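Unpacking Bay, Building 4: Gallery

Documents and packaging from the November intake, logged by Narayanan Bhat. The bay handles returned and newly delivered bench equipment. Cartons are opened on a plain white surface, which keeps small parts visible and gives a neutral background for color checks. Green floor paint marks the area where unpacking is allowed.

Procedure, short version

Cartons are opened from the top and the flaps are left attached. Printed matter is read before any part is lifted out. Lot numbers go into the Vistano register on the same day. Lot 1139 was the first to be logged this way, and the older paper list was closed at lot 2607 of the previous series.

Carton and printed sheet, Tuesday morning

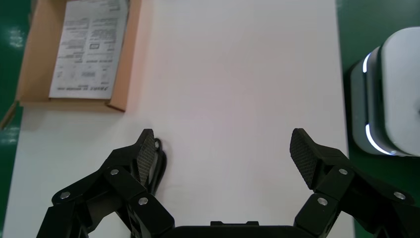
Sheets set in two columns with small tables take longer to file than single-column ones, as each table gets its own index line. The Grollach scanner reads them at its highest setting only, and small gray type still needs a second pass. Filing allows 13 minutes per sheet.

Brown cardboard trays are kept until the lot is closed. After that they are flattened and stacked by size on the Ukalia rack. A tray with a torn corner is recycled the same day.

The white surface is wiped between lots and replaced when scratches begin to show in scans. Spare boards are stored flat, face to face, under the Guo cabinet.

Next gallery: labels and inserts, lots up to 4000.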